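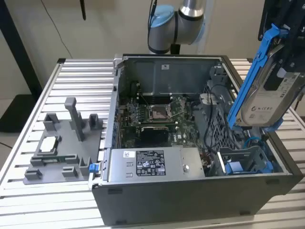 Page last changed: Monday, 9:40 am

MEDIA RELEASE - Rinton puts two grippers head to head on old office computers

Drorcombe workshop opens its bench results to anyone who wants them

Hi, it's Efe Nwankwo from Rinton. I normally get someone else to write these, but I've been at the bench for most of this one, so you're getting it straight from me (sorry in advance to the sub-editors).

We've finished the first round of our gripper comparison at the Drorcombe workshop, and we're putting the whole lot out for free: the logs, the finger drawings, the fixture files and my grumpy notes in the margins. The question was a simple one. If you want a robot arm to take apart and put back together an ordinary desktop computer, which gripper should you bolt on the end of it?

We tried 2. One is the Carnunow, a parallel gripper with long, slim fingers that we cut to our own shape. The other is the Ajayi, which has soft pads and costs a fair bit less. Same arm, same controller, same table, same jobs. We ran 2,670 attempts between them over the autumn, and I reckon I sat through more of those than was good for me.

The jobs were the ones a repair shop does every day. Take hold of a hard drive in its plastic caddy and line it up with the drive cage. Pick up a thin circuit board from its slot in the fixture. Work down among the cables without dragging any of them along for the ride. A person does all of that while chatting about the footy, and it is really quite hard for a machine!

So, how did they go? The Carnunow was the better all-rounder. Its narrow fingers got into tight corners the Ajayi couldn't reach, and it kept thin boards upright far more often. The Ajayi won on the caddies, though, and by more than I'd have guessed. Soft pads forgive you when the angle is a bit off, and ours was a bit off quite a lot in the first week.

We also had a good look at cameras. We compared a fixed one beside the table with a small one at the wrist, and then used both at once. The fixed view is lovely for getting the arm to the right neighbourhood, but the gripper tends to block the very thing you're trying to see once it's down inside the case. 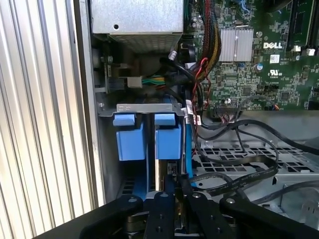
The wrist view fixed most of that for us, and using the pair together cut our missed grasps by around 170 over the full run. If you've only got the budget for one, I'd still go for the wrist, and I've had a few arguments in the tea room over that.

Luzius Schwaiger, who heads our test program, was a bit more measured than me when I asked him for a line.

"Neither gripper is ready to be left alone with a customer's computer," he said. "What we have now is a fair record of where each one fails, and a shop can use that before it spends any money."

Fair enough, Luzius. The failures are all in there, including the afternoon I loaded the wrong finger offsets and blamed the controller for 3 hours.

Round two starts in March. We'll be keeping both grippers, adding a second controller, and trying a hybrid finger with the Carnunow shape and a soft pad glued on. I've made a rough one already and it looks dreadful, but it grips like anything. We'd also love to hear from repair shops and TAFE workshops that have a pile of retired office towers they don't know what to do with. Any make will do, and missing side panels don't bother us a bit.

Journalists are welcome to come and see the bench at Drorcombe. Mornings are best - the arm is usually running by ten, and I'm better company before lunch. Ring the Rinton front desk and ask for me, or for Luzius if you'd like the measured version.

ENDS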